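Nanddale House, guest and family rooms
Room safety checklist with comments
Room: 14, upper floor
Date: 2026-03-30
Checked by: Inmaculada Gallardo
Second check: Alina Chiriac

Mark each line OK, Action or N/A. Write a comment for every Action. Leave the sheet in the tray at the linen store when both signatures are on it.

DOOR AND EXIT ROUTE
Door opens fully and closes on its own: OK
Escape plan on back of door, readable: OK
Hallway clear to stairs: Action. Folded cot was leaning by the linen store again. Moved to the lower store. Please stop parking it there, the hallway has to stay clear the full width.

WINDOW
Opening limited to 100 mm: OK
Blind cords secured at height: Action. Cleat on the left side is loose, one screw missing. Troels Briem to refit before the room is let.

ELECTRICAL
Outlet covers in place: OK
Bedside lamp, cord and plug: OK
Zalgate heater, guard fixed: OK. Guard was changed in November, no movement in it.
Smoke alarm test button: OK

BED AND BEDDING
Frame steady, slats seated: OK
Mattress label present: OK
Blanket free of holes and loose threads: OK
Bed surface clear of small items and toiletries: Action. See below.

The bed line is checked with the blanket spread out. Clothing and anything in a tube or bottle comes off the bed before the room is signed over, and toiletries go on the high shelf in the bathroom.
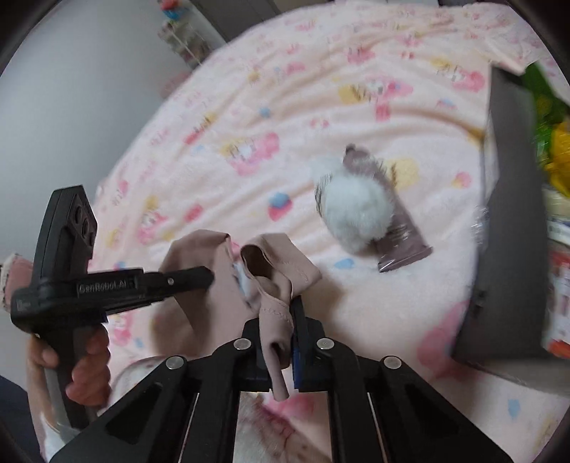 Room 14, bed: garment and squeeze tube on the pink fleece blanket.

Comment (I.G.): Tube to be moved to the high shelf with its cap closed. Contents not checked. The garment is to be folded and put in the top drawer. A patterned blanket makes small things easy to miss, so run a flat hand over it from the pillow end down.

Comment (A.C.): Agree. Same line was marked Action in the room next door, where it was a hair clip. I would like this added to the turnover card as its own step.

BATHROOM
Non-slip mat, suckers intact: OK
Hot water limiter: OK
High shelf fixed to wall: OK
Cleaning products locked away: OK. Blöndal descaler is in the locked cabinet, key on the hook in the office.

FURNITURE
Dresser strapped to wall: OK
Drawer stops: Action. Bottom drawer pulls right out. Needs 2 new stops, part no. 196 in the Drerkska catalog.

FOLLOW-UP
Blind cleat: Troels Briem
Drawer stops: Frida Bisgaard to order, Troels Briem to fit
Bed items: Inmaculada Gallardo
Turnover card wording: Edin Dervishi

Room status: hold. Do not let until the blind cleat and drawer stops are done and the bed line has been rechecked.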